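August, just gone four, tea going cold

Well, the front room is nearly a front room again! I've been at it since breakfast and my knees know all about it. The painting's finished (Pasine was the name on the tin, a sort of warm white, though I'd have called it porridge) and the furniture has been shoved back where it belongs, more or less.

The sofa came back in first. I'd had it under an old sheet in the hall for 20 days and we've all been squeezing past it sideways, so you can imagine the relief. I went over the leather with a barely damp cloth and then the cream from Ravell's, which smells like a shoe shop and takes for ever to rub in. The creases in the seat aren't going anywhere, but I like them. It's a sofa, people sit on it.

Then the cushions. I had the whole lot out on the carpet, the mustard ones, the stripy pair from Prollodcombe, Mum's crochet one, and tried them every which way. Too much! It looked like a jumble sale. So off they all came again and I put the plain blue one in the middle on its own, stood upright against the back, and went and stood in the doorway to look.
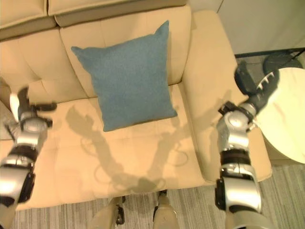
Evening, after supper

Chin-lung Poon popped round to return the stepladder and stayed for two helpings of rice. He approves of the blue against the cream but thinks one cushion looks lonely, and said Mak do a nice rust-coloured one for 82. Eighty-two pounds! For a cushion! I told him I could recover the mustard ones for the price of the fabric, and he said yes, but would I, and I had to change the subject.

Still to do: curtains back up (two hooks missing, try the biscuit tin), lamp needs a new plug, and the box of books is still behind the door. I did start on the books but found the old holiday atlas and that was half an hour gone.

I've left the blue one where it is for tonight. I might bring the crochet one back in the morning and tuck it by the arm, see how they get on. Bath now, and then bed.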